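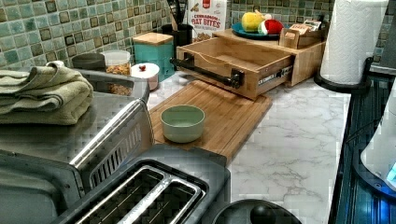 Figure 1. The toaster oven end of the counter. The cereal box at the back reads "CINNAMON OAT BITES."

Where Does the Counter Go? A Study of Kitchen Clutter
Nkrumah Mahama and Delali Ankrah
Household Design project, final report, 2023-08-26

1. Background

The kitchen on the second floor of Istley House has a perfectly good counter. It is white, with gray veining, and it has a mosaic backsplash in greens and beiges that somebody must once have cared about a great deal. Residents complain that they have no space to cook. Our project asked where the space went and whether any of it could be returned to them.

We chose this kitchen over the one at Kpodo House, which is bigger and tidier and had, from a research point of view, nothing wrong with it.

2. Method

We sent a short questionnaire to everyone with a key and kept a log of counter use through November and again over the summer. The log came to 206 entries. An entry was made each time a person moved one object in order to put down another. Delali kept the log in a spreadsheet and Nkrumah kept his on the back of a pizza menu, so the November data took a while to merge.

Our budget was 70 dollars. The tape measure used up more of it than we had planned.

3. What we found

The toaster oven is the biggest landowner. Its top has become a shelf, and the towel folded up there is a permanent resident as far as the log is concerned. In front of it sits a two-slot toaster. We asked whether both were needed and received the longest answers in the whole questionnaire. Toast people do not trust the oven, and oven people think the toaster is for children.

Storage along the backsplash is a different problem. Canisters and jars line up there, and the front row hides the back row. The teal canister with the bamboo lid is handsome and stands in front of the utensil holder, so getting a spoon means reaching over it. Respondents rated this "fine" on average. Two of them also reported knocking the lid off.

The wooden organizers were meant to fix all this. They take up counter themselves, and the cereal ended up behind one.
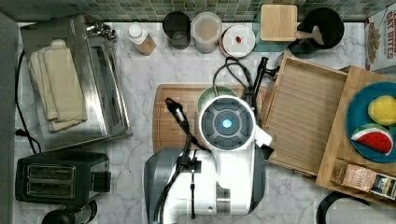
Figure 2. Cutting board and back row, seen from above.

The cutting board is where cooking is supposed to happen, and it spends much of its day holding a bowl. In the log, the most common single move was taking a bowl off a board to use the board, then putting the bowl back when finished. The smaller board, which leans against the tiles beside a round black pan or lid (residents disagree on which), was hardly logged at all.

4. Trial layout

We drew a new plan using the Skarard method from the spring course, which sorts objects by how often a hand goes to them. The toasters stayed. Karon, the housing office's supplier, quoted us 700 dollars for a wall shelf, and more than 1000 with fitting, so the shelf stayed on paper.

What we could afford was to bring the utensils forward and send the dry goods to the back. The layout lasted nine days. After that the teal canister returned to its old place, and neither of us saw who did it.

5. Limitations

One kitchen, two observers, and both observers cook there. Nkrumah accounts for a fair share of the bowl entries and has asked for this to be noted – it is noted. The questionnaire should also have asked about the towel.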